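Contributors Wanted for Starnell, a Blog and Podcast About Made-Up Worlds

We need more people who can't let a plot hole go.

Starnell started as a long email thread between Jamila Munshi and me after we both watched the same space opera finale and came away with completely different ideas of who the villain was working for. She wrote 2,000 words on why the old emperor had to be a clone. I wrote back with more than that. At some point Jamila's brother Janaka asked if he could just read the thing on a website like a normal person, so we made a website.

That was 149 posts ago. These days we cover science fiction and fantasy of pretty much every kind – movies, shows, novels, comics, tabletop games, the odd radio drama – and we have a podcast that comes out every other week. We have a comment section that is (mostly) lovely and very, very good at catching our mistakes. What we don't have is enough writers, and there is so much we want to get to!

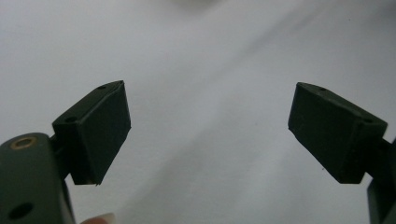
So we're looking for 4 new regular contributors and 2 podcast guests who might turn into regulars if they like it.

What you'd be writing

Theories, mainly. If you have a pet idea about why the third moon is never shown, or who really raised the foundling, we want it, and we want you to go all the way with it. Wild is fine. We ask that you point to the chapter or episode you're getting it from so readers can go look for themselves and argue with you.

We also run rewatches and rereads. Fathima Weerasinghe is partway through the Wurkov novels, one post per book, and would love someone to trade off with, especially for the middle ones where the timeline splits and half the characters have two names. If you've read them already, great. If you haven't, even better, as the posts are a lot more fun when one of you has no idea what's coming.

Then there's the Khan column. It's named after Jamila's cat, and it's where we put complaints. Sequels that forgot the first movie, magic systems that stop working when the author needs them to, a spaceship that takes three weeks to cross the galaxy in one scene and an afternoon in the next. Grumpy is welcome in the Khan column. Mean to actors or to other fans is not, and we do cut that when we edit.

A regular contributor writes one post a month. Most run about a thousand words, though if yours is longer and it holds up we'll split it and run both halves. You pick your own topics. Tania Sarkar edits everything and she's terrific at it. She'll ask you questions you hadn't thought of, and you'll probably end up with a second post out of the answers.

For the podcast

We record over video call, in the evening, usually starting at 7:30 and wrapping up before ten. You'll need a microphone of some kind (the one on your earbuds is OK) and a quiet spot. Jamila hosts and I mostly interrupt. The next run of episodes is all about Vistgate, so if you have feelings about that show, and particularly about what they did with the lighthouse keeper in season two, please say so when you write in. We already disagree about it and could use a third opinion. Or a fourth!

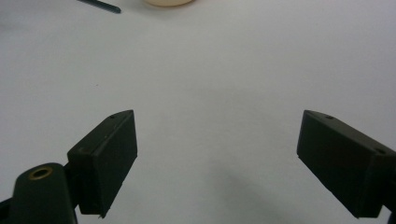 Who we're hoping to hear from

People who love this stuff and like talking it over. You don't need a degree or a portfolio, and you don't have to have read everything. Fathima had never posted a word online before she joined us and now she gets more comments than anyone. We'd be especially glad to hear from folks who know the corners we don't. Our animation coverage is thin, none of us plays video games with any skill, and we've barely touched science fiction in translation.

You should be 18 or older, comfortable writing in English, and all right with having your theories picked apart by people who like you.

About money

This is a small site and the pay is small too. Contributors get a flat fee per post and podcast guests get one per episode, and everyone gets the same rate, including Jamila and me. We'll tell you the current amount in our first reply so you can decide before doing any work. You keep the rights to what you write. We ask for a month before you post it anywhere else.

How to apply

Use the contact form on this site and put "Contributor" or "Podcast" in the subject line – both if you want both. Tell us:

Your name, or the name you'd like to write under
A story you'd defend to anyone, and a few lines on why
One theory you'd like to write up for us, in a paragraph
Anything you've written before, if you feel like sharing it

Please don't send a finished post yet. Tania likes to talk ideas over first.

We're reading applications through December and will answer every one of them, though it may take us a couple of weeks. New contributors will get a short call with Tania and me and then a spot on the schedule.

If you want to write in just to tell us we're wrong about the emperor, the same form works for that.

Rokeya Dewan
Starnell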